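Chapter 11
Showing a Robot What to Do

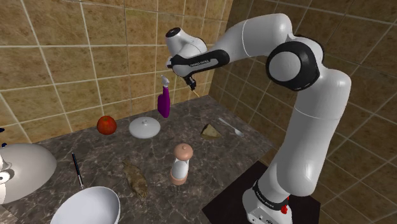

Figure 11.1 A simulated arm over a kitchen counter, with a thin stick between its fingers.

A robot can be given a task in two ways. A programmer can write out each motion, or a person can carry the task out through the robot and let the system record it. The second method is called demonstration. Chapter 10 covered the first.

Demonstrations are collected in one of 2 forms. In hand guiding, the teacher holds the arm and moves it through the task while the joint positions are logged. In remote control, or teleoperation, the teacher stands apart and steers the gripper with a handheld controller or a second, smaller arm. Hand guiding works only on a physical robot. Remote control works on a physical robot or a simulated one, and most of the exercises in this chapter use simulation.

The counter in Figure 11.1 holds a tomato, a pepper grinder, a spoon, a spray bottle and other loose items. A teacher working in such a setting must steer around whatever is not part of the task. Two teachers will seldom choose the same path, and both paths may be good ones.

Section 11.1 describes the Skemow controller and its button layout. Section 11.2 follows the Wandum kitchen set, in which 121 tasks were recorded by remote control for a total of 3000 demonstrations. Section 11.3 explains how to trim pauses and discard failed attempts.

Before you begin, review joint angles and gripper frames in Chapter 4.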